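12/08/2023

What a Saturday! Sawsan picked me up before it was even light and we drove out to Tundstead for the seed swap, the one I've been going on about since November. I took 25 packets of my own beans (the speckled ones, plus the tall purple kind that ate the fence) and came home with more than I left with, which is how it goes every single time.

The best find was a pepper called Dinurano, small and crooked and supposedly happy in a short summer. The woman at the table let me smell the dried ones and wow, like smoke and raisins! I'm starting them early, under the good lamp.

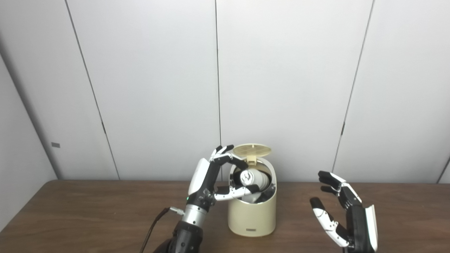

Vol. 8, p. 82

Piret Sakalauskas gave a talk after lunch on saving squash seed, and I filled four pages of this notebook. Keep the plants well apart, tape the flowers shut the evening before, and wait much longer than you want to before cutting the fruit open. I've been cutting mine weeks too soon!

Stopped for soup at Paju on the way home. Sawsan wants to split a packet of the peppers, so tomorrow I'm washing pots and writing labels.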